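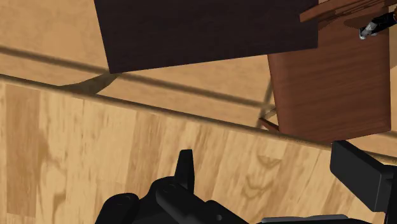

*A rendered tabletop in pale wood, with a black gripper in the foreground.*

## Fleltside Print Studies, Session 4: Drypoint, Burr, and the Wearing Plate

Last session was all about etching, where acid does the cutting. This time the hand does everything, and I think it's the most exciting session of the course! Drypoint is about as direct as printmaking gets. You take a sharp needle, you drag it through bare copper, and you print.

### What the needle does

An engraver's burin pushes forward and lifts out a clean sliver of metal. A drypoint needle doesn't remove much at all. It plows the copper aside, the way a plow turns soil, and leaves a ragged ridge along one or both edges of the furrow. That ridge is the **burr**.

When the plate is inked and wiped, ink catches in the furrow and also around the burr. On paper you get a line with a soft, furry bloom on it, almost like velvet. Hold the needle upright and the burr rises evenly on both sides. Lean it over and nearly all of it piles up on one side, so the line prints dark along one edge and fades off along the other. Once you've learned to spot this you'll see it everywhere.

### Early and late impressions

The trouble (and the thrill) is that burr is fragile. Every trip through the press flattens it a little, and so does every wipe of the inking cloth. In the studio set we made on the Willa press, the bloom was already thinning by impression 12. The scratches still print after that, but they come out gray and wiry, and a dark corner full of shadow can turn into a patch of thin lines.

So when you compare two impressions from one plate, look at:

- the darkest passages first, where the burr did the most work
- signature and border lines, which are often lightly scratched and go early
- any place where lines cross - burr there breaks down fast
- plate tone, the thin film of ink left on the surface by the printer

Be careful with that last one. A generous printer can leave a lot of tone on a tired plate and make it look richer than it is. Tone sits across the whole area like a wash. Burr hugs its line.

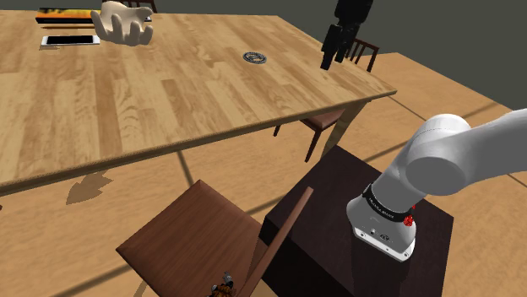

Abenezer Feyisa objected, when we first taught this session, that we made late impressions sound like failures. A worn plate shows you the drawing underneath, he said, and he would happily hang a gray impression beside a black one and look at the two together all afternoon. It's a fair point, and the comparison exercise below grew out of it.

### Steel facing

From the nineteenth century on, a copper plate could be given a very thin coat of iron by electroplating. The trade calls it steel facing. It protects the burr and lets a plate run far longer. The Admasu workshop portfolio in our study drawers was printed from faced plates in an edition of 400, and the last sheets hold up beautifully next to the first ones! Some people find faced impressions a touch colder. Look hard before you decide.
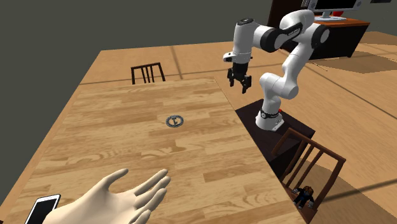
**Is a print with a lower edition number always an earlier impression?**
Edition numbers are often written after the whole run has dried and been stacked, so they may not follow the printing order. Go by the burr.

### Exercise

1. Choose two impressions of one subject from the Clullard box.
2. Find one dark passage that appears in both and study it through a loupe.
3. Write a paragraph on each, using the words *burr*, *furrow*, and *plate tone* at least once.
4. Say which you believe was pulled first, and what in the lines persuaded you.

Bring your paragraphs next time. Wondimu Feyisa will be inking a fresh drypoint plate at the start of the session, so wear something you don't mind getting black.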